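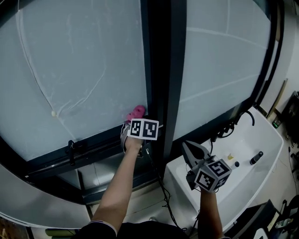

Streaks on frosted bathroom window that come back every time I clean it

Posted by Hadiza Ogundipe, Friday, August 7, 2026

Hello all, hoping someone can help before I lose my patience with this window. We moved to Siltidham in January and the bathroom has a big frosted window, two panes with a dark frame, tiles underneath. Lovely light, but the glass looks dreadful. There are whitish streaks and curvy lines all over it, and a little cream blob that I think might be old sealant or possibly paint from whoever was here before us.

I've tried washing-up liquid, white vinegar and water, and a spray from the supermarket that smelt of pears and did nothing at all. It looks fine while it's wet, then I come back after lunch and every line is there again! The rough side of the glass is on the inside, if that matters. We're in a hard water area and the shower is right next to it. I'd rather not pay for new glass - the one quote I got from Rondari was 436 pounds and that was before fitting.

Is it limescale, or is the glass scratched? And how do I get the blob off without making a shiny patch?

Walero

Sounds like limescale to me, with soap on top of it. Vinegar does work but you've got to leave it on, and most people spray and wipe straight off. Soak some kitchen roll in it, stick it flat on the glass and leave it while you have a cup of tea. Keep it off the sealant round the edge and off any tiles if they're natural stone (ours were, and I learnt that the expensive way). Then rinse with plenty of clean water, twice if you can be bothered, and dry with a towel. Cloths leave fluff on the rough side so I use a soft nail brush with a drop of washing-up liquid first.

If a line is still there after two goes, run a fingernail across it. If your nail catches it's probably a scratch and you'll have to live with it.

lappalainen_k

just get a blind. had the same in my old flat for 5 years, put a blind up, never looked at it again

Pettifer216

Agree with Walero on the soaking. For the blob, try warm soapy water first and then a plastic scraper or an old bank card, held nearly flat. Please don't go at it with a razor blade on the textured side, you'll leave metal marks in all the little dips. If it's silicone you can buy a remover for it, but test a corner because some frosted windows are only clear glass with a film stuck on, and the remover can lift the film. You can usually find the edge of a film by feeling along close to the frame.

Also open the window after showers if it opens. Mine was painted shut until I ran a thin filling knife round it, and it's stayed much cleaner since I got it moving.

Hadiza Ogundipe

Thank you both - well, all three! No film that I can feel. I've got kitchen roll stuck up there as I type and the whole room smells like a chip shop. Will try the bank card on the blob tomorrow.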